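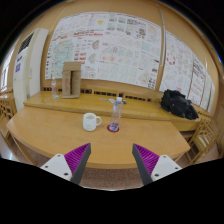
## Gustbridge Water District: Hard Water FAQ

**How hard is the water in Gustbridge?**
It depends on the source. Addresses east of Nuttall Street receive well water, classed as very hard. Addresses to the west receive reservoir water, classed as moderately hard. Your bill lists the source under "Supply Zone."

**Is hard water a health risk?**
No. The minerals are calcium and magnesium, both common in food.

**What is the white film in my kettle or mug?**
Calcium carbonate. It forms when hard water is heated or dries on a surface. White vinegar diluted with an equal amount of water removes most of it in 40 minutes. Rinse twice afterward.

**My tea has a skin on top. Is that the same thing?**
Partly. Calcium reacts with compounds in the tea — a squeeze of lemon or filtered water prevents it.

**Should I install a softener?**
The district does not require or recommend one. If you install one, keep an unsoftened line to the kitchen cold tap. Softened water contains added sodium.

**Will a pitcher filter help?**
Only if it uses ion exchange resin. Plain carbon filters improve taste and leave hardness unchanged.

**Did the hardness change in February?**
Yes, in the Jallness zone only. The Burby well was returned to service and now supplies part of that zone.

**Can I get my water tested?**
One free test per account every 12 months. Collect the sample from a cold tap in the bottle we supply. Results are mailed within 10 business days.

**Who do I contact?**
Laimutė Luik for test kits, Sotiris Manolakis for supply zone questions. Both are at the main office.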